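Saltville Shared Workshop — Build Log and Help Tickets
November, updated 4.15 pm
Posted by the Zerkis build bench

Ticket 62: near gripper letting go of soft foam

Hello all, and thank you for the kind replies last time. We're still plodding along with the Zerkis pair, the two hand-held grippers we've been putting together on club evenings, and the trouble is still the near one. It closes nicely on a wooden block, but give it anything squashy and the pads creep apart after a few seconds, which is a shame when the whole point is handling soft things between two people.

What we've tried so far

1. Cleaned both pads with warm soapy water and left them overnight. They felt much grippier, though the creeping carried on just the same.

2. Swapped the closing spring for the stiffer Hendar one. Better, and our best hold went up to almost 24 seconds, but it makes your hand ache terribly after a few goes.

3. Tried a long foam strip on the white table, one gripper at each end, so we could compare them on the same bit of material. The far one has the printed marker cube on top and its cable down the side of the table.

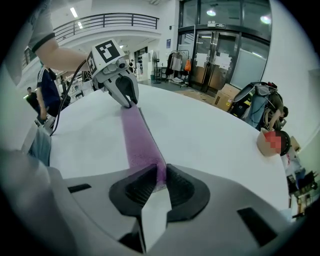 4. Took the near gripper apart again and found the left pad screw had backed out by half a turn (my fault, I think, I was chatting when I put it in). Tightened it, added a dab of thread lock and did 12 more pulls — only one slip.

Still open

Does anybody have a spare Montoya pad set we could borrow? I'd love to rule the rubber out before we order more. Leave it in the drawer under the vice, please, and pop a note on this ticket.

Contact: ask at the Saltville workshop desk | © Saltville Shared Workshop | Back to top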